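About Us

Flendon is a small language school on the second floor of an old brick building, up a flight of stairs that everyone complains about and everyone gets used to. We teach Icelandic, Danish and a little Faroese to grown-ups of all kinds — people with a grandmother from the old country, people who married into a family that talks too fast at Christmas, and people who simply heard a song once and wanted to know the words.

The school was started by Villads Hallgrímsson, who had been giving lessons at his kitchen table for years and kept running out of chairs. He still teaches the beginners himself, and he still starts every new group the same way, with a long round of names and where each one comes from and what it used to mean. It can eat up most of the first evening (please don't be worried if you go home having learned only how to say hello and who your neighbor is!).

We now have 17 regular classes, from absolute beginners up to the Saturday-paper readers, as we call them, who bring in an article and argue over it until we have to turn off the lights. Groups are kept small so that everybody gets to talk, and everybody does have to talk, even the shy ones. We go gently, we promise.

Our courses are named after things we are fond of. Hestar is the one for beginners, and it means horses, a word you will know very well by the second lesson. Thoroddsen is our reading course, where we take one short story and live in it for a whole term, and Irent is the conversation hour, open to anyone enrolled with us and usually the loudest room in the building.

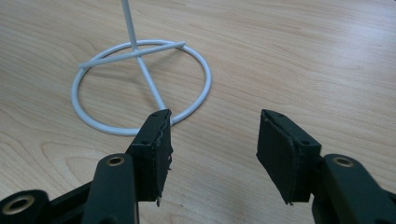
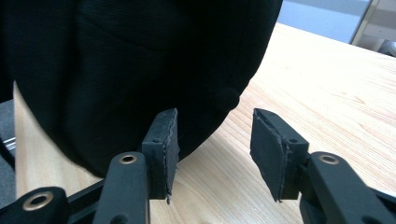

Light wood tabletops at Flendon.

New terms begin in September, and you are welcome to sit in on a class before you sign up. Placement is a friendly chat of about two cups of coffee, with no test and no grades. If you learned some of the language as a child and lost it again, do tell us, as those students often come back to it faster than they expect and may be happier starting a level up.

We also keep a lending shelf of novels, cookbooks and children's books by the door. Take what you like, write your name in the notebook, and bring it back when you have finished — or when you have given up on it, which happens to the best of us with the sagas.

Come by any weekday afternoon, or leave a message and Villads will call you back, most likely in the evening and most likely for longer than you planned.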